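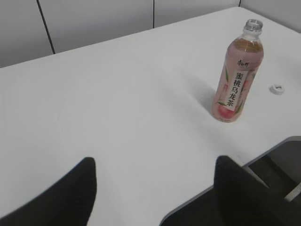 Safe Handling Rules for Shared Robot Cells
Progress report to the Jirkari Fund
20 Jan 2019

This report covers the second half of the first grant year. The work is a set of written rules for small shared robot cells – one arm, one table, several teams taking turns – and a trial of those rules in our own lab at Stisimden. Nornus is reading the drafts as outside reviewer.

Where we stand

The rule book is in its second full draft. The first draft borrowed too much from factory practice. It assumed a fence, a fixed program and a trained operator on every shift, and our users have none of the three. The second draft is shorter and is built around the session: what must be true before the arm is powered, while it moves, and when the next team takes over.

We logged 292 sessions against the rules in this period. A session counts only if both check sheets, opening and closing, were filled in and signed. Sheets with a missing signature were set aside and are not in the total.

Rules on liquids

This section took the longest. The first draft banned liquids from the table outright. The teams objected, and they had a point, as bottles and cups are among the things they most need to practice on. The present wording is:

4.1 A closed container may be handled by the arm once grip force has been set for that container and entered on the sheet.
4.2 An open container is a separate task class. It needs its own risk entry and a person at the stop button for the whole run.
4.3 A cap that is off its container is treated as a loose small part and is listed on the sheet.
4.4 No power strip or controller may sit lower than the tabletop within reach of a spill.

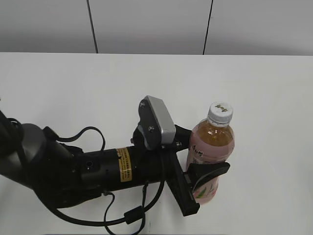 Grip force on thin plastic still gives us trouble. A single limit for all bottles does not work well, as a full bottle and a half-empty one behave differently under the same squeeze. Ulloa, who supply our fingertip pads, have agreed to lend a second set in a softer grade. Until those have been tried, rule 4.1 leaves the number to the team and asks only that it be written down before the first grasp.

Nornus also asked us to say more about cables on the arm. The draft now asks for a slow full-range move at the start of each session, with one person watching the cables and nothing else. Any cable that goes tight or catches ends the session until it has been rerouted. Slack that reaches the tabletop is allowed outside the marked work area. Some users find the slow move tedious and we expect to hear about it again. We are keeping it.

Small parts and the table edge

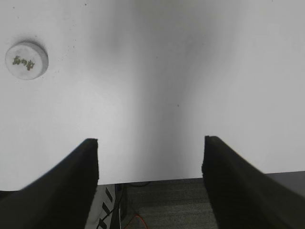

Report prepared by Bautista Núñez, project lead, Stisimden

Small flat parts such as game pieces and caps get a section of their own. They are low risk for people, but a grasp on a thin part brings the fingertips very close to the table, and a small error in the height setting turns into a hard contact. The draft asks for the table height to be measured again whenever the table or the arm base has been moved, and for the first approach of the day to stop short of the surface.

The edge rule was rewritten twice. It now says that no object may be set down within a hand's width of any edge, cutouts included, and that the floor near the front edge is part of the cell. Cables and personal items there are to be checked on the opening sheet. This was the line most often left blank, and we have moved it from the bottom of the sheet to the top. We don't yet have enough of the new sheets to say whether that helped.

Changes to the plan

The handover rule is behind. We meant to have it finished in this period, but the teams disagree on whether the arm should be left powered between sessions. Our own view is that it should be off. Two teams have told us that restarting costs them their calibration, and we want to measure that before fixing the wording.

Spending

Spending is within budget. Of the 3,000 set aside for outside review, 900 has been used, all of it on the first Nornus reading. The remainder is held for the third draft. We are not asking to move funds between lines.

Next period

The third draft is due in May and will include the handover rule and, if the softer pads arrive in time, a table of grip settings by container type. We would like to send that draft to one lab outside our own before it is called final. If the Fund knows of a group with a similar single-arm setup that would be willing to run it for a few weeks, we would be glad of an introduction.

Copies of the check sheets and the second draft are attached to this report as annexes A and B.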